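I've been suspicious of tidying advice for years, mostly the kind where you buy a matching set of containers and your life gets easier. My garage is full of containers from earlier attempts. So when Melina Margaritis told me the whole answer to my electronics mess was "trays, and leave the lids off," I nodded and changed the subject.

She kept at it. Her argument was that small parts get lost in anything deep, and that drawers are where motor boards go to die. I have a drawer like that. It had 23 things in it when I finally emptied it in September, and I could name maybe half of them.

I should say what I mean by mess. I fix small motorized things, slowly and for no money, and over time I end up with driver boards, little plugs on short wires, and a lot of parts I was sure I'd need. Fatemeh Sadeghi, who is much better at this than I am, labels everything. I used to label things too, until I noticed I was reading labels for stuff that had moved out two years earlier.

## The tray idea

The setup is dull. Shallow yellow plastic trays go on the left and right of a white tabletop, with one steel tray in the middle. Little connector bits get a tray, the round board gets another, and the steel one is for whatever you're dealing with now. 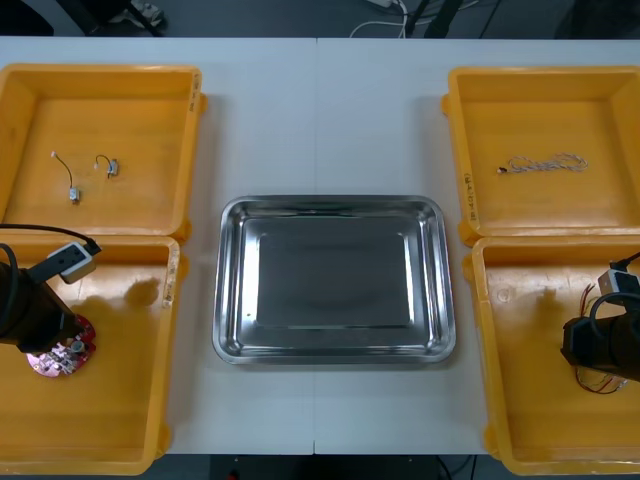

My first objection was space. Five trays eat a table. Melina's reply was that the table was already being eaten, only with less to show for it, and I didn't have a good comeback.

My second objection was the marker. Writing on the rim of a plastic tray looks great for a week and then your thumb goes over it every time you pick the thing up. Mojtaba Kordestani swears by paint pens from a place called Gitov. I tried one. It lasted longer, I'll give him that, but I wouldn't call it permanent and the package did. 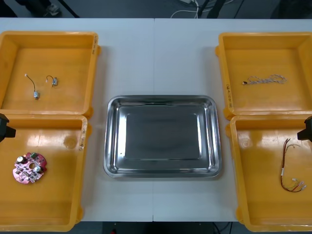
What I will admit is that yellow is a good color for this. I'd assumed it was just what the store had. A gray block of metal with a dark wire coming off it disappears on my old workbench, and on yellow it's the first thing you see. The same goes for a red board. I'd have picked gray trays for looks and been annoyed forever.

The steel one I'm less sold on. It's a kitchen pan with ambitions. It's shiny, so you get a second copy of whatever you hold near it, and under a bright lamp I find that tiring. Parvaneh Ranjbar likes steel for being easy to wipe down, and she's right about that, but I wipe my trays perhaps twice a year. I'd also never put a powered board down on bare metal, so please don't take the tray as advice on that front.

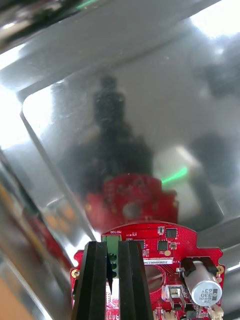
Then there's the matter of what deserves a spot at all. A motor board with its green screw terminal still on it is worth keeping, especially if you can read the printing. With "MOTOR" right there next to the terminal, even I can work out which end is which. I've kept boards with far less to go on, and I have yet to use a single one. I gave four of the mystery ones to Manouchehr Arabzadeh, who has since asked me to stop.

Scratches were my last complaint. Glossy plastic picks them up quickly, and a cheap tray looks old long before it's worn out. Fatemeh told me to get over it. I'm trying.

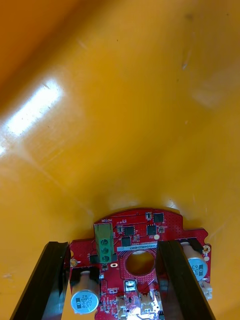

So, am I converted? Partly. Open trays do work better for me than the drawer did, and I can find a connector without tipping everything onto the floor. I don't believe for a minute that they make anyone neater. On Wednesday I put a coffee spoon in with the connectors and it's still there.

If you want to try it, start with two trays you already own and skip the shopping trip. Mine don't match in the garage and they hold parts just as well. The drawer is empty for now, and Melina has asked me twice what I'm planning to put in it.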